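Britham Canteen Services - Staff and Management Meeting
Minutes, 6 December 2021

1. Minutes of the August meeting were accepted. The Prestik dishwasher contract is still unsigned.

2. Cutlery sorting

Management repeated the Erkel proposal: staff sort utensils into bins with hand-held grippers, the recordings train an arm, and the arm takes over the sorting bench at the Kuusisto site. The floor asked what the work involves at present.

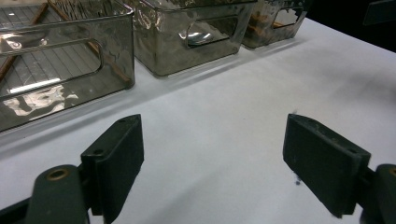
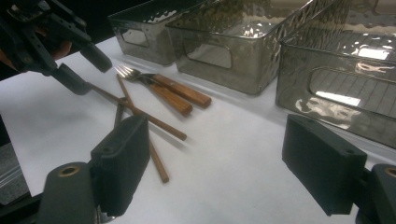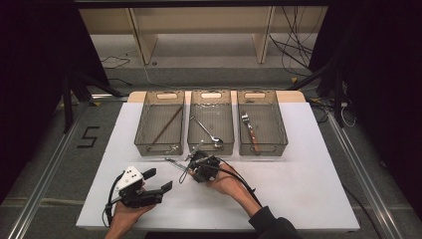 Sorting work: bins and grippers, with forks and chopsticks in the second and third views.

Staff side was not convinced. Erkel's paper claims 90 percent correct placement but does not say on which utensils, or who picks out the rest. The bench handles 3671 pieces on a full day, mostly tangled and greasy. Several people said wrist strain from the grippers should be logged like any other strain.

Management said no jobs would go. Asked to put that in writing, management said it would "look at wording." Staff side noted that the same was said about the tray line - and that line lost 2 posts.

Also unresolved: whether gripper shifts are paid at the training rate, and whether people can refuse to be recorded.

Vote on extending the trial: deferred until Erkel supplies its error figures.

3. Lockers

68 new keys have been cut. Old keys go back to the office.

Meeting closed at the end of the lunch break.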